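Mitarbeiterin oder Mitarbeiter (m/w/d) für unsere Packstube in Urham gesucht

Teilzeit, 20 Stunden pro Woche, ab sofort oder nach Absprache

Wer schon einmal ein Päckchen aufgemacht und sich gefreut hat, weil alles darin so liebevoll an seinem Platz lag, der weiß ungefähr, worum es bei uns geht. Wir sind die Packstube Clalberg, ein kleiner Betrieb mit acht Leuten, und wir packen für Töpfereien, Seifenmacherinnen, Teeläden und allerlei andere Werkstätten, die selbst nicht die Zeit oder den Platz dafür haben. Angefangen haben wir im November vor vier Jahren mit einem einzigen Kunden, dem Teehaus Namboodiri, das uns bis heute treu geblieben ist (und uns, das sei nebenbei verraten, auch mit Tee versorgt). Inzwischen sind es 40 Kunden, und in der Woche gehen im Schnitt 526 Sendungen bei uns hinaus. Das schaffen wir, aber zu neunt ginge es doch gemütlicher!

Gearbeitet wird am Tisch, im Stehen oder auf einem der Hocker, ganz wie es Ihnen angenehmer ist. Sie nehmen die Bestellungen entgegen, suchen die passende Kartongröße heraus, wickeln ein, polstern aus, legen die Karte dazu und kleben zu. Das klingt einfach und ist es an den meisten Tagen auch, aber eine Teekanne will anders behandelt werden als ein Stapel Leinentücher, und bis man das in den Händen hat, vergehen ein paar Wochen. Die geben wir Ihnen gern.
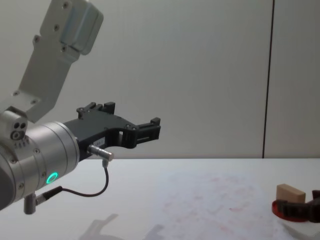

Zur Arbeit gehört auch das Aufräumen, und das sagen wir lieber gleich dazu. Am Ende jeder Schicht werden die Tische abgewischt, die Papierreste sortiert und die Rollen, Scheren und Klebebänder an ihren Platz gelegt, damit die Nächsten am Morgen gleich loslegen können. Wer daran eine stille Freude hat, passt wunderbar zu uns.

Eine bestimmte Ausbildung brauchen Sie nicht. Wir wünschen uns ruhige Hände, ein Auge für Kleinigkeiten und ein freundliches Wort für die Kolleginnen und Kollegen, auch wenn es vor Weihnachten einmal hoch hergeht. Deutsch sollten Sie so gut verstehen, dass Sie einen Lieferschein lesen können. Quereinsteiger, Wiedereinsteigerinnen und Leute jenseits der 60 sind uns ausdrücklich willkommen.

Wir bieten einen unbefristeten Vertrag, 30 Tage Urlaub bei einer Fünftagewoche, einen Zuschuss zur Monatskarte und Arbeitszeiten am Vor- oder Nachmittag, über die wir gern mit uns reden lassen. Mittags essen wir zusammen, wer mag. Der Bus 145 aus Fedville hält fast vor der Tür.

Schreiben Sie uns doch einfach ein paar Zeilen über sich, ein langes Anschreiben muss es wirklich nicht sein, und geben Sie bitte an, ob Ihnen der Vormittag oder der Nachmittag lieber wäre. Die Bewerbungen liest Lambros Rallis, und er ruft auch jeden zurück, der uns eine Telefonnummer dazuschreibt. Danach laden wir Sie zu einem bezahlten Probetag ein.

Bewerbungen bitte schriftlich an: Packstube Clalberg, z. Hd. Lambros Rallis, Urham

Bewerbungsschluss: 15. Februar 2024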